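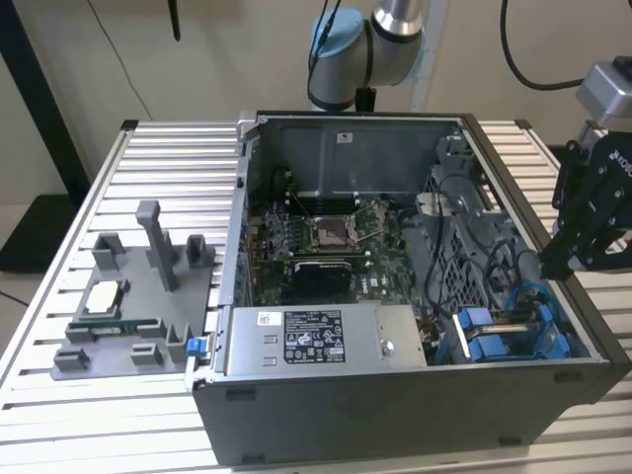

Photo: Fulen Workshop, Delano

Rules on the Bench: Robot Assembly Work Up Close
Gallery | Work and Safety

The Distico guide to good practice for bench robots runs to 33 pages and boils down to seven rules, which are printed again on a laminated card for people who won't read the 33 pages. Shops in and near Delano have been signing up to it since September. You get a sticker for the door. I have read the guide twice and the card many times, and I'm still not sure what the sticker promises a person who walks through the door.

So this gallery sets the rules next to the work. The notes say which parts of the guide seem worth the paper and which were written by someone who hasn't stood at a table lately.

Desktop tower on its side, cover off, CPU socket open and empty. A memory module waits in the gray printed tray at left, with the gripper beside the case at right.

Rule 1: "Every part shall have a defined home."
I have no quarrel with this one. A printed tray with posts and brackets does more for a job like this than any paragraph about operator awareness. If the memory has a place to sit, you can tell at a glance when it isn't sitting there. What the guide skips is who checks the tray. Printed plastic wears and gets dropped, and someone prints a new one from last year's file. Fulen keeps a spare set and compares them on Tuesday mornings. That is their own habit and you won't find it in Distico.

Rule 2: "The workpiece shall be secured against movement."
Secured how? The guide says "by suitable means," and then moves on to the next heading. A slotted table gives you plenty of places to bolt a stop or a clamp, but slots don't hold anything by themselves. A heavy case may stay put under its own weight until the day something pushes it sideways. Godinho, the firm that teaches the one-day Distico course, told our class that weight counts as a suitable means "in most cases." I asked which cases. We broke for lunch.

Rule 3: "Speed shall be reduced when persons are present."
The number given is 300 millimeters per second, with no word on what the arm is carrying or how close the person is. A bare closed gripper and a gripper holding a sharp bracket are treated as the same thing. It's a figure you can set and then show to a visitor, and I suspect that is most of its appeal. Slower is usually better, sure. But I'd like to see the reasoning, and the appendix where it should be has a drawing of a hard hat.

Rule 4: "Delicate features shall be identified before work begins."
A CPU socket with its bracket up is as good a test of this as I know. Bend what's inside and you may have scrapped the board. The guide wants these spots "identified," meaning listed on a form. The form has room for four. Anybody who has looked down into an open desktop computer can name four before finding a pen, and then there are all the connectors. A better rule would say which spots the arm is not allowed to pass over with a part in its fingers. Fulen writes that into the program notes. The form goes in a drawer.

Rule 5: "Cables shall be managed."
My least favorite. It's clear from the text that the writers meant the robot's own cables, and those do matter, as a cable that snags at the wrist will stop your day. Cables inside the workpiece get no mention at all. They loop over boards and arc across drive cages, and they don't come back to the same place after you've moved them. A program that expects them to will be wrong sooner or later. I'd trade this whole section for one sentence telling people to look before each run.

Rule 6: "Power shall be isolated."
Fine for the robot, and the guide gives a decent page on it. For the computer being worked on, it offers half a line. A power supply left in the chassis needs its cord out, and that should be checked by a person each time. A photo can't tell you whether anyone did. Neither can a ticked box, though the guide seems to think so.

Rule 7: "Records shall be kept."
They are kept, all right. The sample log in the back asks for the operator's initials, the program name and the word "OK." There's no column for a bad pick or a part put back by hand, and those are the things the next shift would want to read. Fulen added a blank column with no title. It is the only one with anything interesting in it.

Would I tell a small shop to sign up? If a customer asks for the sticker, yes, it costs little and the course comes with a sandwich. Rules 1 and 6 will do you some good even in their present form. For the rest, I'd write your own page, tape it up by the table and cross things out when they stop being true.

Distico says a revised edition is coming and that it has "listened to the floor." We have asked for a copy. Readers who work to the current card are welcome to send in their own version of Rule 2, with the clamp they use and where they bolt it.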